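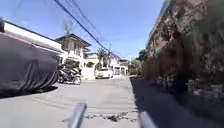

A narrow street under a blue sky, with one car tucked up beneath its cover.

I have been thinking a good deal lately about walking to places, and I mean the dull sort of walking, the sort you do to post a letter or buy onions. I am all for hills and proper boots when the mood takes me, but what I want to stick up for is the short, plain walk along streets you already know, past other people's bins and front doors, with a bag in one hand.

When I first moved to Nenholm I drove everywhere, and I'm a little ashamed to say that included the baker's, which takes seven minutes on foot if you go by the back lane. I had come from Irville, where the shops were all out by the ring road and you'd have been thought peculiar for setting off without a car. So I kept the habit, as you do, and for a good long while I knew my new town only as a set of junctions and a place where it was hard to park. I couldn't have told you the name of the street behind mine.

What changed it was a flat battery, one Friday in December, with a parcel to collect before the office shut. I walked, grumbling, and got there in 20 minutes, and on the way back (I had stopped grumbling by then) I noticed that somebody had trained a pear tree flat against the side of their house, all the way up to the bathroom window. I must have driven past that tree hundreds of times. I went home and told everyone about it, and they had all known it for years.

Now, I do understand that this isn't open to everybody. Some people's knees won't have it, and some people have three children and a week's shopping to get home, and if you live out at Skimeck the nearest pint of milk is along a road with no pavement and lorries coming round the bend. I would never tell those people to walk. I'd much sooner tell the council to build them a pavement, and I have written to say so, more than once, in letters that got longer each time.

But for a great many of us the shop is near enough and we simply don't think of it. We have got used to supposing that the time between home and somewhere else is wasted, and that the less of it there is the better. I'm not sure I believe that any more. I do most of my settling down on the way home, and I have talked myself out of several cross emails between the chemist's and my own gate. There's a long wall at the end of Cruickshank Street that is very good for this, being warm on a sunny afternoon and having nothing on it to read.

Then there is the company, such as it is. I don't know most of the people I nod to, and they don't know me, and yet I'd miss them if they weren't there. There is a man who is always up a ladder. There is a very old spaniel who has to be waited for. A street with people walking along it feels looked after in a way that's hard to put into a planning document, and I wish the people who draw up such things would come and stand in one for an hour before they start on the drawings.

They say the new estate will have 2000 homes when it's done, and as far as I can make out from the plans, one shop, at the far corner, by the roundabout. I'd ask them to look at that again. Put in a baker's, or even just a bench and a postbox, somewhere in the middle where a person might get to it in slippers. And leave a few gaps between the houses for cutting through, please – children will find them in any case, and the rest of us are very glad of them when it rains.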